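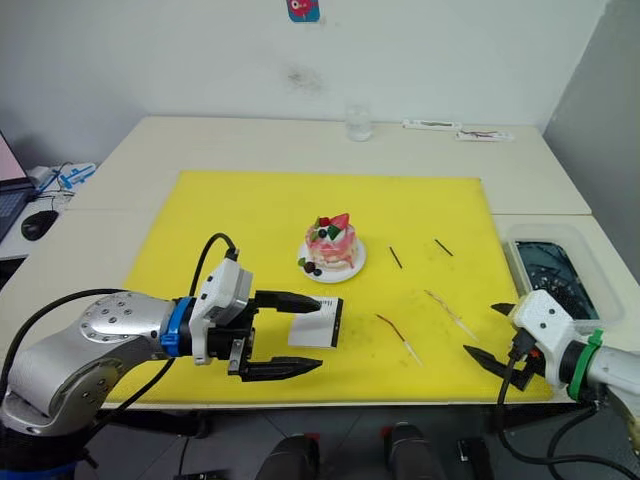

Pink and white frosting, strawberry slice, leaf, blueberry. A bit of fruit on the plate counts as styling.

How to dress a very small cake

A small cake has one job at a party, and that job is to look better than the large cake it was cheaper than. I make mine in November for the Preltisdale bake table, where Elspeth Geddes has been judging presentation for longer than I've been able to frost anything. Her scoring is out of 70. I have never seen a 70.

1. Pick your surface
Use a big cutting board. Mine is yellow, stained, and past saving, and it has outlived two tablecloths. Keep a glass of water and your skewers within reach, and tear open your packages before your fingers are covered in frosting.

2. Choose a plain plate
Go with white and round. I once used a Dekemari plate with a hunting print on it and Elspeth wrote "busy" on the card, underlined. Put the plate down and look at it from the side you'll be working on. Pale frosting with a red streak through it shows up very nicely on white – so does every thumbprint.
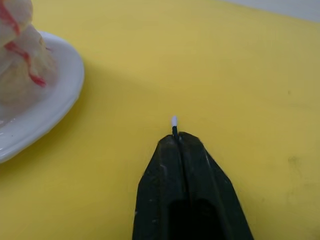
3. Streak the sides
Load one bag with white frosting and one with pink. Pipe bands around the cake, then drag a clean skewer lightly through them. Stop earlier than you want to. My neighbor Lợi Kim keeps going and ends up with a uniform salmon, which he calls "the Duggan finish" after his old street.

4. Put the fruit on top
Strawberry first, standing up a little, then the leaves, then blueberries in whatever gap is left. Press gently. If something slides down the front, leave it on the plate and look as though you meant it.

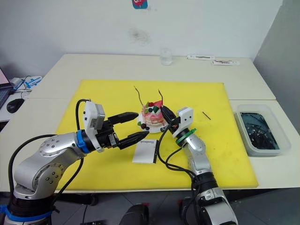
Frosting bands around the sides, fruit on top, and a few extras at the front edge.

5. Chill and carry
Give it 70 minutes in the fridge. Carry it level, and decline all offers of help on the stairs.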